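Collecting Demonstrations for a Two-Handed Kitchen Policy
Project report, semester one
17 June 2021

1. Purpose

The project set out to build a small set of demonstrations for a learning system that controls two robotic hands in a simulated kitchen. Training the policy was outside our scope. Our task was to produce examples clean enough that the group taking over next semester could train on them without sorting them again.

The work ran from April and used the Oka simulator with the Dodia recording tool. Both were already installed on the lab machines. Task definitions were written in plain text files and are stored in the project folder under Itisberg, the name given to the kitchen.

2. Tasks

We wrote six tasks. Each has a start layout, a goal and a time limit.

Task 1: move one piece of produce into the bowl.
Task 2: turn the bowl upright.
Task 3: turn the bowl upright, then move one piece of produce into it.
Task 4: close the open compartment.
Task 5: pass an item from the left hand to the right hand.
Task 6: clear the middle of the counter.

Task 3 joins the first two. We kept it as a separate task so that the later group can test whether a policy trained on the short tasks carries over to the longer one.

3. Recording method

The operator wore a tracking headset and moved both hands directly. Finger positions were mapped to the simulated hands joint by joint. The mapping was calibrated at the start of every session and again after any break.

Each demonstration was saved with the joint angles of both hands, the pose of every loose object, the view from the operator's position and the task name. A recording began when the operator gave the start command and ended at the goal or at the time limit. Failed attempts were kept in a separate folder with a short note on the cause.

We planned for 20 accepted demonstrations per task. An attempt was accepted if the goal was reached, no object left the counter, and neither hand passed through a solid surface. The last check was done by script, using the contact log.

4. Layouts

Object positions were changed between attempts. In the first week we did this by hand, and the results were poor – the operator tended to put the bowl where it was easy to reach. We replaced this with the Cho sampler, which picks a position and angle for each loose object and rejects any layout where two objects overlap. Touching is allowed.

The counter, the cabinet and the large appliance stay fixed. Lighting is also fixed, which limits how far the data can be used outside this kitchen.

The layout below has the bowl on its side at the left, with the tomato against the avocado and the lemon a little further off. Both hands are open and empty at the sides of the counter.

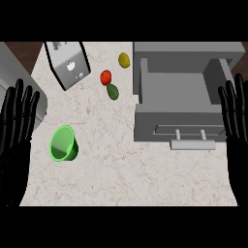

5. Results

Five of the tasks reached the planned number. Task 5 did not. The hand-over failed often, mainly when the receiving hand closed before the giving hand had a firm hold on the item. Seven accepted demonstrations were recorded for this task and we do not consider that enough for training.

Task 2 took longer than expected. With the bowl lying on its side, operators used two different methods: lifting by the rim with one hand, or pushing the base down while the other hand steadied the rim. Both reach the goal. The method is now stored as a label with each recording, so the two can be separated if mixing them harms training.

Review time was also higher than planned. Checking one session took about 20 minutes, most of it spent trimming the still period at the start, when the operator had given the command but had not yet moved.

6. Known problems

Fingertip contact is unreliable on small round objects. The lemon in particular can slide out of a grip that looks sound from the operator's view. Raising the friction value fixed this but made the bowl stick to the fingers, so we returned to the default.

Depth was hard to judge when looking straight down at the counter. Operators often closed the hand too high above an item on the first try. These recordings were accepted if the second try succeeded, and they are marked "regrasp" in the notes.

7. Next steps

Task 5 should be recorded again with a larger item. The start trim should be done by script, using the first joint movement above a set threshold. The layout sampler should also be extended to set the compartment partly open, as Task 4 currently begins from a single position.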